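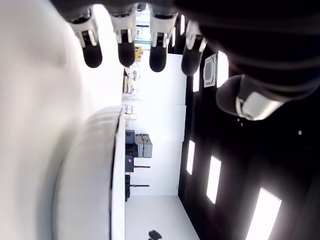
The long goodbye to my mother's dinner service

I have eaten off the same brown plates for most of my life. If you grew up anywhere near Clistow you probably have too, as every wedding list in town had the Hadeck set on it, and every house I went to for tea as a child had the same autumn leaves poking out from under the fish fingers. My mother's came to me in two apple boxes when she moved into her flat. I didn't choose it, I didn't especially like it, and I have carried it through four house moves wrapped in my own jumpers.

So when my sister-in-law rang in November and asked what I wanted for my birthday, I said plates. I surprised myself! I wanted to lay a table that looked like I'd picked it.

Well, you would not believe how hard it is to buy a plate.

I started in Revura, the big homeware place off the ring road, where I spent an entire afternoon and came home with a washing-up brush. There were plates with speckles, plates with wobbly edges, plates so heavy I had to use both hands, and a whole wall of those things that are neither plate nor bowl, which my husband calls plowls and refuses to discuss. The set I liked best was £204 for four people. We are six at Christmas, eight if my brother's lot make it down, and I put it back very gently.

Ask a cook

I did what I should have done first and went to see Fadime Değirmenci, who ran the kitchen at the Dumlao for years and now teaches evening classes in her own dining room (book early, the dumpling one fills up in a day). She owns more crockery than anyone I know. It's in the hall cupboard, it's under the spare bed, there's a stack of side plates holding the study door open.

"Everyone buys too big," she told me, before I'd got my coat off. "They go home, they can't shut the dishwasher, they can't shut the cupboard. Then they put a normal dinner on it and feel they're on a diet."

She made me take a tape measure to my cupboard that night. The shelf was a good bit shallower than I'd thought, and half of what I'd been cooing over in Revura would have stuck out far enough to stop the door closing. I rang her to say so and she laughed for quite a long time.
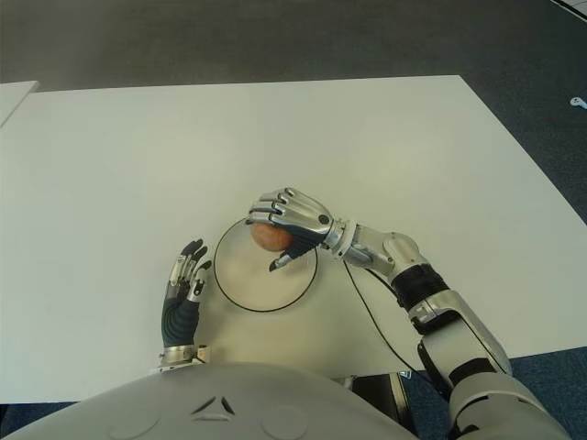
Then there's colour, which is where families fall out. I'd gone in wanting dark blue, and Fadime talked me down to white over two cups of tea, on the grounds that tomato looks good on it, greens look good on it and you can replace one when it breaks. But plain white on a white table does get a bit lost, and my kitchen table is white. A thin black rim sorts that out beautifully. It draws the circle for you, so the plate stands out clearly without any pattern going on in the middle, and your dinner gets the middle to itself. I was sold. My daughter says they look like something from a café, and I've decided to take it as a compliment.

Second-hand, third-hand

Mirjana Kovačević, who has the china stall at the back of Clistow market, thinks I was daft to buy new at all. She keeps a notebook of patterns people are hunting for, and when I last looked there were 630 names in it, some with three question marks and a phone number. People want the gravy boat their gran had. They want one saucer. A man drove a long way for a single Hadeck egg cup, she said, and he cried a bit when she unwrapped it, and then he haggled.

Her advice, if you're going down that road, is to run a fingertip all the way round the edge, since you'll feel a chip before you see it. Then balance the plate on your fingers and tap it. A sound one rings, and a cracked one gives a sort of clunk. Turn it over, too, and look at the foot, because a rough foot will scratch whatever you stack it on. I've been tapping plates in charity shops ever since and I get some looks.

She gave me 13 pounds for my mother's sauce boat and stand. I'd got as far as the bus stop before I went back and bought it off her again (£15, she's no fool).

The brown ones are back in their apple boxes now, on top of the wardrobe, minus two dinner plates that I've kept out for toast. My mother came for lunch on the new set and said they were very nice, very smart, and where were the proper ones?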